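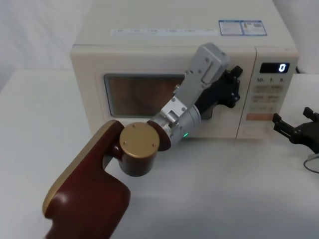 Budget season again, so a thread on buying robot arms when you are not a car plant. I do the equipment planning at Cisternas, which means I read the quotes before anyone gets excited. 1/

We have three quotes on my desk. Fanholm, Prodach, and a reseller I won't name until they answer my emails. All three list the arms in large type and everything else in small type. 2/

Everything else is where your money goes. Grippers. Spare fingers. Mounting. The controller licence that renews every September whether you've switched the thing on or not. 3/

Fanholm quoted 18 weeks for delivery. I asked what happens in week 19. There was a pause on the phone, then a brochure in my inbox. 4/

Prodach wants us to buy 2 arms as a pair because "most household tasks are bimanual". Maybe. Opening a microwave door isn't, at my house. I'd like to see the list of jobs that need the second arm before I pay for it. 5/

Leandro Lucero in our lab says I'm being cheap and that holding a bowl while shutting a door takes two hands. Fair point. I've asked him to put it in writing with hours beside it. 6/

Ask every vendor for the price of one replacement gripper finger, and how long it takes to arrive. One of ours came back with $200 each, minimum order of 200. I assume that was a typo. They haven't corrected it. 7/

Ask who pays freight if a joint fails under warranty. Ask twice. The first answer I got was "we do" and the second was "within the metro area". We are not in the metro area. 8/

Also, budget for the dull stuff. Benches, a plain backdrop, power, a used microwave or two. I-seul Han's line for props was the only one in the whole plan that added up first go. 9/

And staff time! Every quote assumes a trained operator appears on day one. Ours will be Gion Tanner, who already has a job. 10/

Where I've landed for now: lease one arm, no pair, and look at the second when Leandro's list turns up. Prodach doesn't lease. Fanholm says it might. Will post the real numbers once somebody signs something. 11/11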